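Simulate first, even if you only have a garage

The advice you hear most at a shared workshop is to stop planning and start building. For shelves and bike racks I agree with it. For a robot with two arms I think it is wrong, and I say that as someone who followed it for most of a winter.

Three of us at the Holwood workshop are building a two-armed machine on a bench near the back door. It is supposed to put groceries away. The shoulders are Gerlach gearmotors bought used, the frame is aluminum tube, and the hands are the part that keeps breaking. We burned out 4 finger motors before the thing had touched a single can. Each one meant an evening of taking the hand apart, and two of them took a wiring harness along.

After the fourth motor we stopped and spent our evenings on a simulator. There was grumbling. People join a workshop to use the tools, and sitting at a laptop next to a perfectly good drill press feels like being kept in from recess. The screen also looks too clean. There are no cables in it, no sawdust, no wobble in the bench. A member who builds furniture told me it was a video game, and I understood why he said so.

But the work on the screen is the same work. You still have to decide where the arms stand relative to the table, how high the basket is, and what the thumb does while the fingers are busy. You find out that a hand can be in a fine position for one can and a bad one for the box next to it. Those are design questions, and they are cheap to ask before the metal is cut.

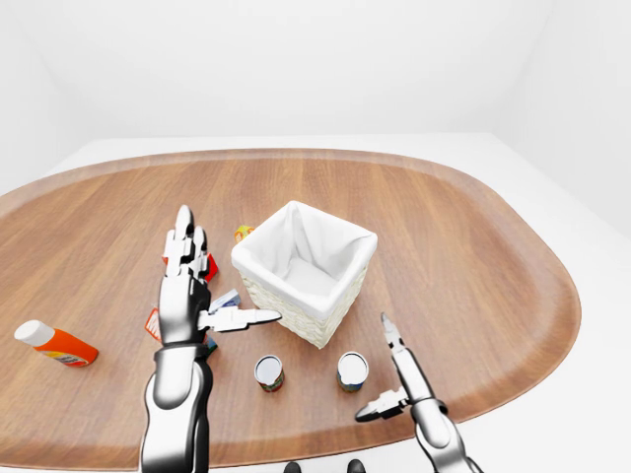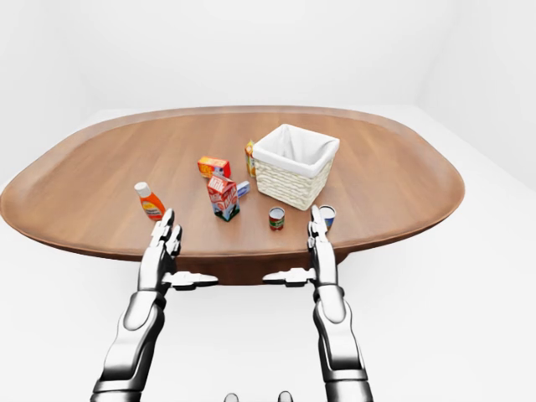
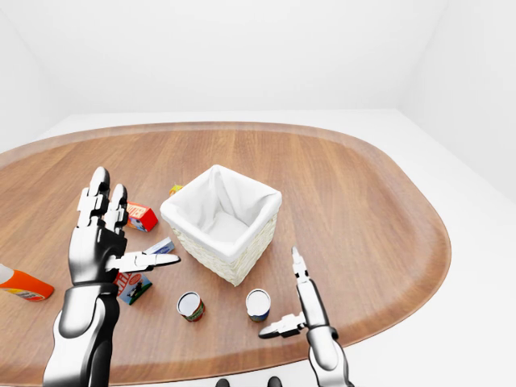
Simulated table with the basket, the groceries and both robot arms.

We set ourselves a target of 1000 simulated attempts before powering the real arms again. It sounds like a lot until you leave a computer running overnight. In the first 50 we learned that our planned wrist was too short to clear the side of a basket, which would have cost us a month and a sheet of aluminum. We moved the shoulders farther apart on paper and changed the wrist in the drawing.

I don't want to oversell this. A simulator is only as good as the numbers you feed it, and ours was wrong about friction for weeks. Cloth is worse. I would not trust anything it tells me about a basket liner snagging on a fingertip. The Fenberg controller we use has a delay that we had to measure on the bench with the real motor, and no amount of screen time would have shown it to us.

There is also a fairness problem. A shared shop runs on people being able to see what others are doing and join in. A half-built arm on a bench draws a crowd. A laptop does not. We lost some interest from other members over those months, and I think we should have put up a second screen facing the room.

Still, I would like to see our shop, and others like it, treat a decent computer as a tool on the same level as the lathe. Ours is an old Bristero desktop under a dust cover, and it has to be booked through the same sheet as the laser cutter. Most new members are never shown it. The orientation covers the band saw in detail and skips the one machine that lets a beginner crash a robot arm all night without paying for it.

The real arms go back on the bench in August, with the longer wrist. I expect we will break something.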